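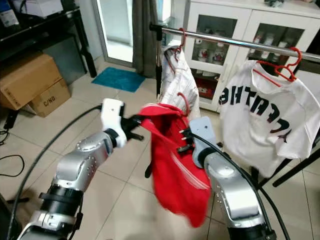
Pandmont Neighborhood Association
Minutes of the November General Meeting
Held in the upstairs room, Stivetti Hall

The chair opened the meeting at 7:04 p.m. A quorum was present. Apologies had been received from the membership secretary and from the representative for the Parutik Street block.

1. Minutes of the last meeting

The October minutes were read. One correction: under item 5, "Brannigan Lane" should read "Brannigan Court." With that change the minutes were approved by voice vote.

2. Matters arising

Streetlight at the corner of Parutik Street and the school path. The city has replaced the lamp but not the cover. The secretary has the request number and will keep calling.

Dumped mattress behind the bus shelter. Gone. It is not known who took it.

Bench plaque. The engraver has sent a second proof with the spelling fixed. Members looked at it and agreed it could go ahead. The plaque will be screwed to the back rail, as agreed in September, and not to the seat.

Letter to the transit authority. Sent. An automatic reply came the same day and nothing since. The chair will write again and copy the council office this time.

3. Finances

The finance officer reported a balance of $809 in the general account. Money in since October: dues and the sale of leftover yard signs. Money out: hall rent, copying, and the deposit on the tent for the spring plant sale. The insurance bill is due in January and will take a large part of the balance.

A member asked whether dues should go up. The finance officer said they have stayed the same for several years while the hall rent has not. It was felt that a change should be put to the annual meeting with proper notice. The finance officer will bring two options in February, one with a flat increase and one with a lower rate for renters and students.

The report was accepted.

4. Traffic on Parutik Street

This item took up most of the evening.

The traffic group handed out the results of the city's speed count, taken over a week in September when school was in session. Most drivers were over the posted limit on the downhill stretch between the hall and the creek bridge. The count was lower near the school, where the flashing sign is.

The city traffic office has said in a letter that the street may qualify for one of the following: speed cushions, a raised crosswalk at the creek path, or painted curb extensions. It will not pay for more than one in the same budget year. The association has been asked to state a preference by the end of January.

Discussion:

A resident of the downhill stretch spoke in favor of cushions. She said cars have hit her parked car twice and that paint does not slow anyone down.

Another resident was against cushions outside his house because of noise from trailers and the delivery trucks going to the Stivetti loading dock. He would accept them farther up, before the curve.

A member who drives an ambulance said that cushions with wheel gaps are workable for large vehicles but that the placing matters. He asked that the fire station be shown any drawing before it is final.

Several parents preferred the raised crosswalk. The creek path is the main walking route to school for families south of the bridge, and there is no marked crossing there now. One parent said she crosses with a stroller and has to step out past parked cars to see uphill.

A question was asked about drainage. Water already stands on the north side of the bridge after heavy rain and there was concern a raised crosswalk would make it worse. The traffic group did not have an answer and will ask.

A member asked about snow plows. The traffic group said that the city plows over raised crosswalks in other parts of town and marks them with posts.

Painted curb extensions had little support. It was said that the ones on Brannigan Court had worn off within a year.

A member asked if parking would be lost. For the crosswalk, 2 spaces on each side. For the cushions, none.

The chair asked for a show of hands to get a sense of the room, not binding. The raised crosswalk was clearly ahead, with cushions second.

Motion: That the traffic group prepare a letter naming the raised crosswalk as the first choice of the association and speed cushions above the curve as the second, with a request for a written answer on drainage, and bring the letter to the January meeting for a vote. Seconded. Carried, with 2 opposed.

The chair noted that the notice for the January meeting should go to every door on Parutik Street and not only to members. Flyers will be ready for pickup the week before.

5. Creek bank and tree planting

The creek group reported that the fall work day went well apart from the weather, which cut it short at noon. The ivy is cleared from the footbridge as far as the big sycamore. The rest of that side will have to wait until spring.

The county nursery has offered young trees at no cost if the association can show it will water them for two summers. The list has river birch, redbud, serviceberry and swamp white oak. The creek group would like birch and oak near the water and redbud along the path.

A member asked who owns the strip behind the garages at Brannigan Court. The creek group thought it was the county. The secretary believes it belongs to the owners of the garages, and will look at the plat map at the county office. No trees will be put there until this is settled.

Water is the main problem. The nearest tap is behind Stivetti Hall and the hose does not reach. Options raised were a longer hose, a tank on a trailer, and asking the end house on Parutik Street if a line could be run from there. The creek group will price the hose and the tank.

It was agreed to accept the trees as long as the watering question is answered before the nursery's deadline in March. No vote was needed, as no money was committed.

6. Stivetti Hall

The hall managers have told all user groups that the boiler will be replaced over the winter break. The building will be closed during that time. The January meeting should not be affected, but members are asked to check the notice board.

The side door is sticking again. Please push it fully shut when leaving. It was found open after the October meeting.

The hall managers have also asked that chairs be stacked no higher than the window sill and that nothing be left in the hallway closet without a label. There are some folding tables in there that may belong to the association. The secretary will go through the closet and report back.

The coffee urn has a slow leak at the tap. A member offered to replace the washer. If this doesn't work, the urn will be thrown out and a used one looked for. Members did not want to spend money on a new one.

7. Spring plant sale

The date is set for a Saturday in May, subject to the school calendar. The tent is reserved. The sale group needs people to grow tomato and pepper starts, and seed will be handed out in February. Last year there were too many zucchini and nearly all of them were left at the end of the day, so growers are asked to check with the sale group before starting any squash.

Prices were discussed. It was agreed to keep small pots at the same price as last year and to raise the price of the large perennials. There was a longer discussion of whether to take cards. The finance officer will find out what the fees are.

A member asked that houseplants be kept on a table of their own out of the sun.

8. Newsletter

The winter newsletter will go out in the first part of December. Items are needed soon. So far there is a piece on the speed count, a piece on the history of the Pandmont streetcar line, a soup recipe, and the leaf pickup schedule. The editor asked for something from the Brannigan Court side of the neighborhood, which has not had an item in the last several issues.

The large-print copies requested at the last annual meeting are now being made. Anyone who wants one should tell the secretary.

There was a short discussion of ending paper copies altogether. Most of those present were against this. Paper copies will continue.

9. Other business

Leaf piles. The city has asked again that leaves be kept out of the gutter. Piles should be on the grass strip. Bags are not collected on this side of the creek.

Lost dog signs. A member asked that people take down old signs once a pet has been found — three on the bridge rail are from last spring.

Package theft. Two reports from the south end. Members were asked to file a report with the police online even when the item is of low value, as the numbers are used in deciding patrols.

Little library at the bus stop. The door hinge is broken. A member will fix it and also clear out the old phone books.

Holiday lights. No contest this year. There was nobody to run it. Anyone who would like to take it on for next year should speak to the chair.

10. Next meeting

No meeting in December. The next general meeting is in January at 7 p.m., upstairs room, Stivetti Hall. The Parutik Street letter will be the first item after the minutes.

Action list

Secretary: call again on streetlight cover; check plat map for the strip behind Brannigan Court; go through hallway closet.
Chair: second letter to transit authority.
Finance officer: dues options for February; card fees.
Traffic group: draft letter; ask about drainage; contact fire station; flyers for Parutik Street.
Creek group: price hose and tank; ask at the end house about a water line.
Sale group: confirm date with school; order seed.

The meeting was adjourned at 8:52 p.m.

Submitted by the secretary. Draft until approved.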